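1/ A thread on how we gather examples for the kitchen tasks at Andgate. Several people asked me after the talk in Zutidberg, and I answered them too quickly because I had to catch a train. So I try again, slower. June 24, 2022, for those who find this later and wonder if it is still correct.

2/ First the goal. We want a policy that can reach into a fridge, take one thing, and come out again without touching the door or the shelves. It learns from demonstrations. A demonstration is one complete run by a person who steers the arm, with all the joint positions and the camera views saved together.

3/ At this moment we have 4000 demonstrations in simulation and 70 on the real arm. You see the difference. The real ones are slow and they are expensive in patience. The simulated ones are cheap, but they carry their own kind of dirt, and I come to this later.

4/ The simulator is Sornus. I don't want to start a discussion on which simulator is best. We had it already, the contact model is good enough for drawers and doors, and the person who knew it well was sitting next to me.

5/ For steering we use Minhas, our own small tool. You hold a controller and the arm follows your hand with a little delay. In the first version the delay was larger, and everyone learned to move like they were under water. Those runs are still in the set, with a tag.

6/ This was my first real mistake, so I write it fully. In April we trained on everything we had, the under-water runs too. The policy became very polite. It stopped before each shelf, waited, moved a bit, waited again. The training loss was beautiful. The arm needed a very long time to pick up a carton of milk.

7/ What helped: we cut out pauses when the hand of the operator did not move and the gripper did not change. But careful! Some pauses are useful. Before you close the gripper you want a short stop. If you cut all of them, the policy grabs while it is still travelling, and the carton falls down.

8/ Our rule now is simple. Pauses near the object stay. Pauses far from the object are shortened. "Near" is a number in a config file, and we have changed it seven times. I am not proud of this number, but I tell you it exists, as in many papers you will not find it.

9/ Second thing: who gives the demonstrations. In the beginning it was only me. Then the policy was a copy of me, with my habit of coming always from the left. When the object stood behind something on the left side, it had no idea what to do. I also had no idea, in fact, I had never shown it.

10/ Now each operator gets 25 runs per session and then must stop. After this the runs become sloppy. People start to take the shortest way, they scratch along the shelf, they say "it's fine". I say it too.

11/ We also give a start position that the operator cannot choose. The arm begins in a slightly strange pose, for example with the wrist turned too far, and the person must solve it from there. They don't like it. The data is much better for it – the policy sees how to recover, and it sees this many times.

12/ About failed runs. We keep them. They are not used for the imitation part, but we use them to train a small classifier that says "this is going wrong". For this you need honest labels. So there is one button for success, one for failure, and one for "I don't know", and the third one was the best idea of the year.

13/ The "I don't know" runs are watched again by a second person. Often it is a case where the object was taken, but something else was pushed. Is that a success? For the carton, yes. For the neighbour of the carton, no. We wrote half a page of rules only on this question, and it is the most read page in our wiki.

14/ Now the fridge itself, because this was the most asked question in Zutidberg: "why a fridge, why not a table?"
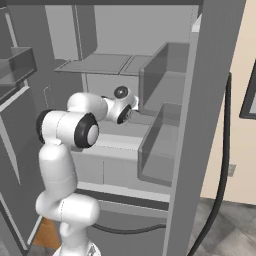

15/ A fridge is a box that you must enter from one side, and this changes the demonstrations completely. On a table you come from above and you are nearly always right. With a fridge, the forearm has to go in level, under one shelf and over the next, and the elbow stays outside and needs its own room. Then look at the door. It is wide open, and still its two bins stand right beside the gripper, on the side where a new operator wants to swing out. Most of our collisions in simulation are with these bins. The bins are translucent too, so in some camera views the policy has very little to hold on to, and I believe (not proven!) this is part of the reason.

16/ So we ask for two kinds of exit in the data. One is straight back, slow, until the wrist has passed the bins. The other is a small turn of the wrist first and then back. If the set has only the first kind, the policy gets stuck when it holds something wide.

17/ The dirt I promised in post 3. In simulation, objects are very clean things. They don't stick to the glass, the milk inside does not move, the drawer has always the same friction. We change mass, friction and light at random for each run. It helps, but please don't believe that it makes the real runs unnecessary.

18/ What works for us is to train first on the simulated runs and then mix in the real ones, much heavier than their number. Without this weight the 70 real runs simply disappear in the big pile. With too much weight, the policy learns our lab kitchen by heart and is confused when you move the kettle.

19/ A practical thing on storage. Save the raw controller signal as well as the arm positions. We didn't do this for the early runs, and when we wanted to know if a strange movement came from the person or from the tool, there was no way to find out. It costs almost no space.

20/ And write down the version of everything next to each run: simulator, tool, fridge model. We had two fridge models with the same name and a different shelf height. I lost one week with this. The arm was touching a shelf that, for half of the data, was somewhere else.

21/ What I still don't know: how many of the simulated runs we really need. I removed half of them once and the result was a little worse on drawers and the same on shelves. I would like to repeat it properly, with more seeds, before I say something loud.

22/ Somebody asked if the data will be public. The simulated part, I hope yes. The real part has voices of colleagues on the audio track, because we forgot to switch it off, so this must be cleaned first. Minhas needs a readme that another human can follow. I am writing it between other things.

23/ If you collect this kind of data yourself, I would be glad to hear how you treat the pauses. Replies are open, also for disagreement. I read them in the evening.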